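Packing and Shipping Basics
Handout for Week 2: Closing the Carton
Wetow Evening Courses, packing room

Welcome back, everyone. Last time we talked mostly about choosing a carton, and I know a few of you went home and looked at your own closets with new eyes. This week we stay at the table and get to the part people tend to rush, the paper and the tape. Please bring this sheet with you, and a pencil, as there is room in the margin for your own notes.

1. Paper first

We work from rolls in this course. Paper on a roll is easy to store, it tears to whatever length you need, and you don't end up with a drawer full of creased sheets. The outside layer of a roll often gets scuffed or torn while it sits on a shelf, and it's fine to peel that layer back and use it as filler. Save the smooth paper underneath for anything that will touch a glazed or painted surface.

When you tear, hold the roll still with one hand and pull down and across with the other. A ragged edge does no harm at all inside a box, so please don't spend your evening trying to get it straight (I say this every term, and every term somebody asks me for scissors).
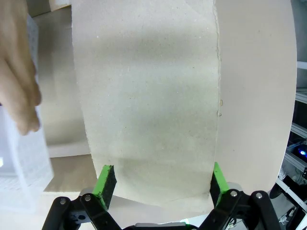 Crumple loosely. A tight ball of paper has no spring left in it, and spring is what you're paying for. Put a layer on the bottom of the carton, then the item, then more paper down the sides until you can give the box a gentle shake and feel nothing shift. The top layer should come up just level with the flaps – if they bulge, take some out.

2. Folding the flaps

Short flaps go in first, then the long ones over them, so the two long edges meet in a seam along the middle of the top. Run your palm along it. If one side rides up over the other, open everything and look for a piece of paper caught in the fold.

3. Taping the seam

Ordinary brown packing tape will do for nearly everything we send. Find the loose end with your thumbnail, peel back a short strip before you go near the box, and fold the very tip under if you need to put the roll down. Start a few inches down one end of the carton, come up over the edge, follow the seam all the way across, and finish a few inches down the far end. Press as you go. For a heavier carton, add a strip across each end of the seam, which gives you the letter H. 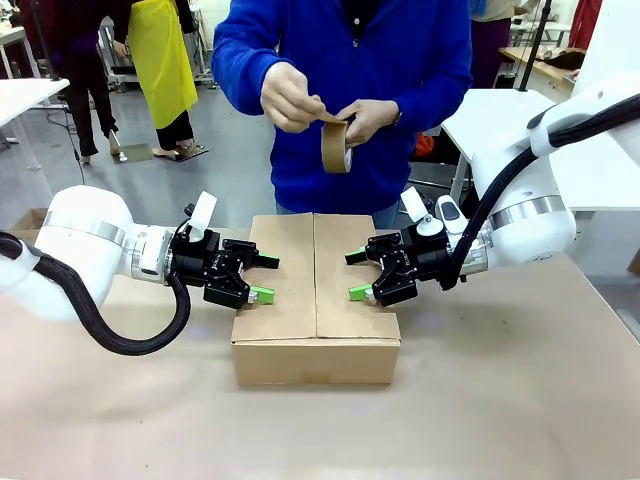

Keller wrote in after the last course to say that one strip is plenty for a light box, and that the H is a waste of tape on anything you can lift with one hand. Fair enough, and I've softened the rule a little as a result. Do remember the bottom of the box, though. It carries all the weight and it gets forgotten far more often than the top.

4. To practice before next week

Pack one thing you own that would be a nuisance to replace. Close it up, turn it over, set it on each side in turn and listen. Then open it again and see where the paper has settled. Write down what you'd change.

Spare cartons are on the shelf in room 237, and you're welcome to take two home with you. Next week we do labels.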